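Dridwood Notebook
Home | Projects | Gallery | Notes | Contact

Print this page | E-mail this page

Teaching by Hand: the Kitchen Gallery
Posted 17 Jun 2023

Welcome back to the gallery, and thank you for your patience while we got this one together! The Dridwood kitchen is where we do our dish work, with a person steering both arms by remote control and the robot keeping a record of every move for the Radu learning software to study later. We've picked four views, two looking down from the head and two from close in at the gripper.
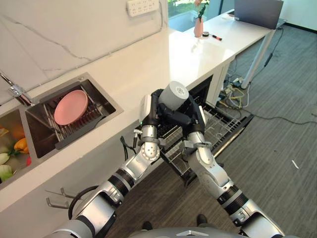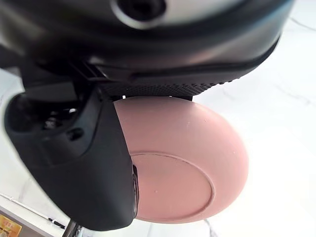
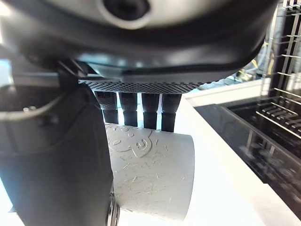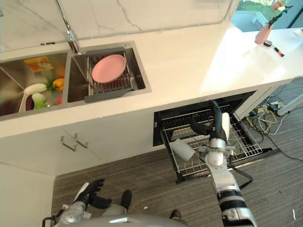

Dishes and grippers in the Dridwood kitchen: head views first and last, gripper views in between.

A few words to go with them, for those of you who like to read as well as look.

First picture: both grippers on one cup, held upside down just above the dishwasher rack. Two-handed holds are a favorite of mine, and they're harder to steer than you might think, as each of your own hands has to stay honest about where the other one is (I still catch myself leaning in my chair as if that would help).

Second picture: a pink piece in the grip, seen from the wrist. New operators tend to watch the head view and forget this one completely, and then wonder why their grasps feel like guesswork. We ask everyone to glance at the wrist view before they close the fingers.

Third picture: the white cup on its side, with that cheerful little face molded into it. I'm very fond of the face. Look at all the fine scratches, too - a cup with some wear on it is a perfectly good teacher.

Fourth picture: one hand down at the dishwasher rack and the other held low with its fingers partly open. Keeping the idle hand quiet is a skill all its own, and we spend a good part of the first lesson on it, because whatever the operator does ends up in the recording, fidgets included.

Our goal for the dish set is 1,000 recorded runs, and as of this posting we have 710 of them, which makes me happier than I can say. The earlier Cosent set, the one with the folded towels that we began in March, closed at 1,051. We keep the slow runs and the clumsy ones as long as the dish ends up where it should, and we keep 9 of the messiest in a separate folder for new operators to watch on their first day. They seem to find it a comfort.

Next up is the Zikine set, which is all drawers and cabinet doors. I'll put up a gallery for it as soon as we have something worth showing.

9 comments | Share this page
Previous gallery | Next gallery | Back to top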